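Idard planner FAQ

Last updated 15/07/2023. Covers the planner and the Tovar sim bridge. For the perception node see the other page (still being written, sorry).

Install and first run

Do I need a real arm to try it?

No. Everything up to and including grasp planning runs in sim. You need the Tovar bridge, a kitchen or workshop scene pack, and a machine with a half decent graphics card. Laptop is fine for one scene at a time.

It starts, then sits at "waiting for scene". What now?

Nine times out of ten the bridge and the planner are on different ports. Check both config files. If they match, restart the bridge first, planner second. Other way round doesn't work yet, known bug, ticket 374.

Can I use my own scene files?

Yes, if every object has a collision mesh and a mass. Missing mass = treated as fixed to the worktop, and the planner will happily route round it forever and never pick it up. No warning given. We should add one.

Units?

Metres, kilos, radians. Everywhere. If your bottle is the size of a house, you exported in millimetres.

Planning

Why does the planner refuse a grasp that looks fine to me?

Usually clearance. The default padding is generous, and in a cluttered scene the approach path gets blocked well before the fingers get anywhere near the object. Turn on the debug overlay, look for red along the approach. Lower the padding a bit at a time. Don't set it to zero, you will get contacts that the solver then spends ages sorting out.

Also worth trying: a different approach direction. Top-down is tried first by default, and for anything tall with a narrow neck that is often the worst choice. Set approach_order to side first.

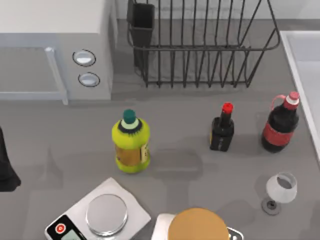

The order is read once at startup, so changing it mid-run does nothing. Restart the planner after you edit it. Same goes for the padding and the joint speed limits.

How many attempts before it gives up?

6 per object by default. After that the object is marked unreachable until the scene changes. Raise max_attempts if you like, but if it hasn't found a path by then it's nearly always a setup problem.

Planning takes for ever on my scene.

Check your meshes. Wire things are the usual culprit, racks, baskets, whisks. Each thin bar is a lot of triangles. Use the simplified collision mesh (a plain box or a few boxes will do) and keep the nice one for rendering only. One user scene went from hopeless to around 200 ms per plan with just that.

Can it plan with two arms?

Not in this version. Two arms load but the second one is a static obstacle.

Perception and labels

Object ids change every time I reset. Is that ment to happen?

Yes, if you use random placement. Ids are handed out in spawn order. Use the name field to match things up between resets, names are stable.

Clear objects go missing from the depth view.

Glass is off by default in the simulated depth camera, to match what most real sensors do. Set glass_depth: true if you want the ideal version. Fine for testing the planner, bad idea for training anything you plan to run on hardware.

The detector splits one bottle into two.

Cap and body in very different colours will do this. Merge distance is in the detector config, push it up slightly. Too far and close neighbours get joined, so check on a crowded scene afterwards.

Objects half out of view are ignored. Why?

There's a minimum visible fraction. Lower it if you need them, but the pose estimates will be poor. Better to move the camera.

Going to hardware

Which controllers are supported?

Malldale driver, current and previous release. The Cestetti one works for joint moves only, no cartesian yet. Patches welcome.

It works in sim and the real arm stops halfway.

Look at the controller log first. Most common cause is a speed limit set lower on the arm than in the planner config. Next most common, stale plan. Plans expire after 300 ms if the joint state has moved, and a slow network will trip that easily. Use a cable.

Is there a replay tool?

Yes, idard-replay plus the log file. It plays the plan back in the viewer, nothing is sent to the arm. Logs from before the March release need converting, script is in the tools folder.

Reporting bugs

What do you need from me?

Log, scene file, both configs, and the version string. Please don't paste the log into the ticket, attach it. A short note on what you expected to happen helps alot.

How long until someone answers?

Depends on the week. Small team. If you've heard nothing, reply on the same ticket, don't open a new one.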